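# Setting Up the Drawer Task in Ziltby

This page covers the drawer task in the Zaveo add-on pack for the Ziltby simulator. You need a working Ziltby install, the pack, and 2 GB of free disk space.

## 1. Load the scene

Open the task browser, pick **Drawer – Round Table**, and press Load. Leave the room preset alone for the first run. Reset the arm before you change any camera settings.

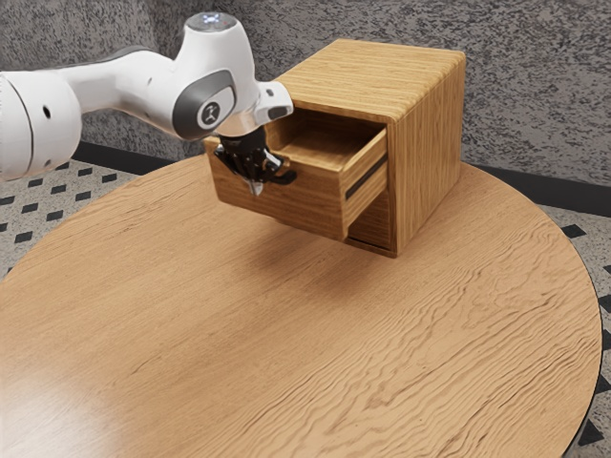
*Arm and multi-fingered hand over the open top drawer.*

## 2. Check the drawer joint

The joint panel lists each drawer separately. Select the upper one and drag the slider by hand. Travel in this build is set to 147 mm, and the default damping is 18. Lower damping makes the drawer coast after release, so change it in small steps. 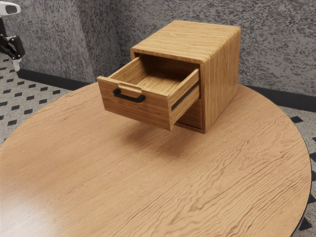 Zaveo ships the pack with separate collision meshes for the cabinet body, the drawers and the handles. Turn on the collision overlay and orbit the view once. The bar handle on the top drawer stands on two short posts, and its mesh has to leave the space between them open. If the overlay fills that space, rebuild the mesh with convex decomposition enabled.

## 3. Tune the grasp

Add a close camera and set its field of view to 70 degrees. Move the approach target in small steps and save the pose before closing the fingers.
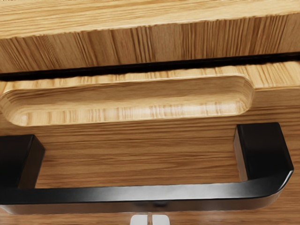
Then lower the closing speed and run the pull in single-step mode. Watch the contact readout – a value that flickers between steps usually means the physics step is too long. Halve it and repeat.

## 4. Export

Choose **Export > Episode**. Joint states and camera streams are written to one folder. The free tier leaves out contact forces.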